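El archivo sonoro de Naduline abre sus puertas a la consulta pública

La Fonoteca Comarcal de Naduline custodia 981 grabaciones de habla, canto y oficios recogidas en los pueblos del valle. Desde febrero, cualquier persona puede escucharlas en la sala de consulta de la planta baja, previa solicitud. Con este motivo, el boletín ha conversado con la responsable del servicio de documentación, que dirige los trabajos de catalogación desde su inicio.

La entrevista tuvo lugar en su despacho, a primera hora de la mañana, antes de la apertura al público. La responsable quiso comenzar por el origen de los fondos. «El núcleo de la colección procede de la antigua emisora de Skindevier», explicó. «Cuando la emisora cesó su actividad, las cintas pasaron a un almacén municipal y allí permanecieron, sin inventario, hasta que el consistorio acordó su traslado. Recibimos cajas rotuladas a mano, con fechas incompletas y títulos que solo entendía quien los había escrito.»

A la pregunta de qué contenían aquellas cajas, respondió que la parte más valiosa la forman las entrevistas a vecinos de edad avanzada, realizadas para un programa de sobremesa. «Se les preguntaba por la siega, por las romerías, por los nombres de las fuentes. El locutor buscaba entretener, y sin proponérselo reunió un repertorio léxico que hoy consultan dialectólogos de varias universidades. Hay un pastor que enumera las partes del cencerro con palabras que no hemos encontrado en ningún vocabulario publicado.»

La entidad aprobó un plan de trabajo de cinco años, dividido en tres fases: limpieza y estabilización de los soportes, digitalización y descripción. La primera se ha completado. De la segunda quedan pendientes 207 cintas, en su mayoría de bobina abierta, cuyo estado exige una intervención individual.

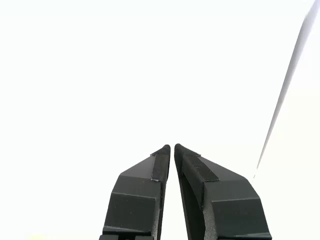 Pinza negra de dos dedos sobre fondo blanco.

«La cinta magnética envejece mal», señaló la responsable. «El aglutinante absorbe humedad y la capa de óxido se desprende. En ese estado no se debe reproducir, porque cada pasada se lleva una parte del sonido. Hay que someterla antes a un tratamiento térmico suave y disponer de un margen breve para transferirla. Trabajamos con esa ventana y procuramos no desperdiciarla.»

Sobre los criterios de digitalización, la entrevistada defendió una postura conservadora. El archivo guarda siempre una copia sin filtrar, con los ruidos de fondo, los chasquidos y los silencios originales. Solo después se prepara una copia de escucha, en la que se corrige el nivel y se atenúa el zumbido eléctrico. «Hay quien nos pide versiones más limpias – sobre todo para exposiciones y documentales – y las facilitamos, pero indicando que lo son. En una de las grabaciones de Juška se oye pasar un carro durante toda la conversación. Para un músico es una molestia. Para un historiador del transporte es un documento.»

La descripción de las piezas ha resultado más lenta de lo previsto. Cada ficha recoge el lugar, los temas tratados, las variedades lingüísticas y, cuando consta, la identidad de los informantes. Este último punto ha obligado a la institución a redactar un protocolo propio. «Muchas de aquellas personas hablaron para la radio, en directo, y nunca imaginaron que su voz se conservaría», indicó. «Hemos escrito a las familias que hemos podido localizar. La mayoría ha autorizado la consulta sin condiciones. En algunos casos nos han pedido que se reserve un fragmento, y así se ha hecho. Esas reservas figuran en el catálogo, de modo que el investigador sabe que existe un pasaje al que no puede acceder.»
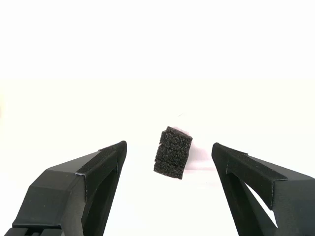

La responsable se refirió también a la colaboración con los centros escolares. Los alumnos de secundaria de Zuvcombe han transcrito durante el curso una selección de relatos breves, con la ayuda de sus profesores de lengua. El resultado se revisa en la fonoteca antes de incorporarse al catálogo. «Al principio les cuesta entender el habla de sus propios bisabuelos», comentó. «Escuchan la misma frase muchas veces y terminan preguntando en casa. Varias dudas que nosotros dábamos por irresolubles se han aclarado en una cocina.»

En cuanto a las carencias del servicio, no eludió la cuestión. Falta personal técnico con experiencia en equipos analógicos, y los repuestos para los magnetófonos son cada vez más difíciles de obtener. La fonoteca mantiene dos aparatos en funcionamiento y un tercero del que se extraen piezas. «Los soportes pueden esperar algo más si la temperatura es la adecuada. Las máquinas y quienes saben ajustarlas son otra cuestión, y así lo hemos trasladado en la memoria anual.»

La sala de consulta atiende en horario de mañana. Las solicitudes se presentan por escrito, con indicación de la signatura y de la finalidad de la escucha. La obtención de copias está sujeta a las condiciones de cada depósito, que pueden examinarse en el mostrador de entrada.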